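Fórum Casa & Cozinha > Mesa e loiça > Tabuleiro dos morangos, mancha que não sai

marmelada_54
boas, preciso de ajuda rápida. tenho um tabuleiro creme com morangos, rebordo preto, comprado na feira da Fimari em fevereiro. ficou com uma sombra amarelada num canto depois de um lanche com chá. já passei detergente normal e nada. bicarbonato risca? não queria estragar o desenho

tiocacau
É esmaltado ou melamina? Muda tudo. Se for melamina não metas lixívia.

marmelada_54
boa pergunta, não sei. por baixo só diz Rikley e um 29. brilha bastante

forno_a_180
tenho um muito parecido, uso-o todos os dias pras bolachas. bicarbonato com água, papa mole, dedo e não esfregão. deixa 4 minutos e passa por água. ficam aqui as do meu, primeiro só com uma bolacha e depois com duas bolachas em espiral, das laranja
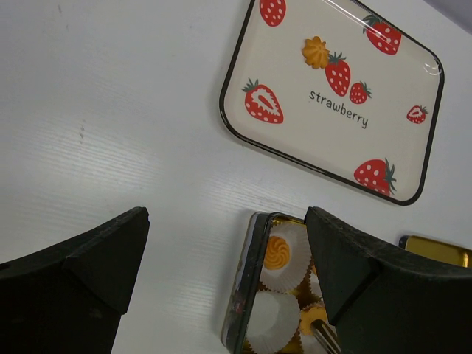
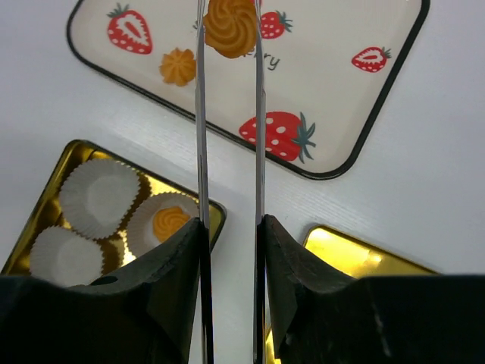

Tabuleiro dos morangos na mesa branca, nas duas

marmelada_54
é mesmo esse género!! o meu tem os morangos mais pequenos acho eu. e o brilho não foi embora com o bicarbonato?

forno_a_180
até agora não. faço isso há 1 ano e tal

lurdes.da.loica
Discordo do bicarbonato. Parece que não mas é abrasivo, e com desenho estampado vai-se comendo a cor aos poucos. Vinagre morno diluído e paciência. Já dei cabo de um prato da Stosico assim, ficou baço no meio e não há volta a dar.

tiocacau
Vinagre em esmalte também não é grande ideia, Lurdes. Ataca se ficar muito tempo. Um minuto ainda vá.

lurdes.da.loica
Eu disse diluído. E nunca tive problemas com esmalte, só com o bicarbonato. Cada um com a sua loiça.

forno_a_180
bom, o meu tá inteiro... mas tb não tinha mancha de chá, era mais gordura de bolacha. se calhar chá é outra conversa

pinga_azeite
e porque é que não poem papel vegetal por baixo?? resolve logo. eu ponho sempre

marmelada_54
pq tapa os morangos, comprei aquilo por causa dos morangos

pinga_azeite
justo

quitanda95
Alguém sabe se ainda há à venda? Vi um na McIver por volta de 29 euros e achei caro pra tabuleiro. E dá pra ir à máquina?

tiocacau
Caro sim. À máquina eu não arriscava, o rebordo é onde começa logo a lascar.

marmelada_54
atualização: tentei o vinagre 1 min, saiu metade. amanhã vou à papa de bicarbonato só no canto, com o dedo. se ficar baço a culpa é do forno

forno_a_180
experimenta primeiro por baixo, onde não se vê!! e diz qualquer coisa depois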